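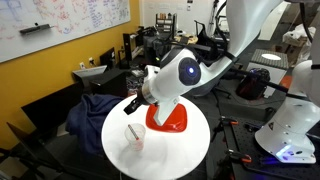
Wie oft ist die Tischplatte zu reinigen, wenn dort Getränke abgestellt werden?
Nach jeder Nutzung, spätestens jedoch am Ende des Arbeitstages. Verschüttete Flüssigkeiten sind sofort aufzunehmen.

4.2 Getränke am Rundtisch Linine

Dieser Abschnitt gilt für alle Tische der Baureihe Linine mit weißer Platte. Als Trinkgefäße sind Kunststoffbecher mit einem Füllvolumen von höchstens 300 ml zugelassen.

1. Tischplatte mit einem trockenen Mikrofasertuch abwischen.
2. Becher außerhalb des Tisches befüllen. Zwischen Flüssigkeit und Rand müssen zwei Fingerbreit frei bleiben.
3. Trinkhalm einsetzen. Er darf schräg am Becherrand anliegen, soll diesen jedoch nur wenig überragen.
4. Becher aufrecht auf die Platte stellen und loslassen. Der Boden muss vollflächig aufliegen.
5. Nach Gebrauch Becher und Trinkhalm getrennt entsorgen.

Hinweis: Klare Becher sind auf heller Fläche leicht zu übersehen. Ein farbig gestreifter Trinkhalm erleichtert das Erkennen.

Vorsicht: Becher nicht neben Laptops, Bildschirmen oder Steckdosen abstellen. Bei Flüssigkeitskontakt ist das betroffene Gerät nicht mehr zu berühren – die Raumverantwortliche, Frau Randi Moen, ist unter der Durchwahl 144 zu verständigen.

4.3 Reinigung der Platte

1. Alle Gefäße entfernen.
2. Reiniger Nimlow auf ein feuchtes Tuch geben, niemals direkt auf die Platte sprühen.
3. Von der Mitte zum Rand wischen und mit klarem Wasser nacharbeiten.

Hinweis: Scheuermittel hinterlassen matte Stellen. Ersatzplatten sind unter der Bestellnummer 621 erhältlich.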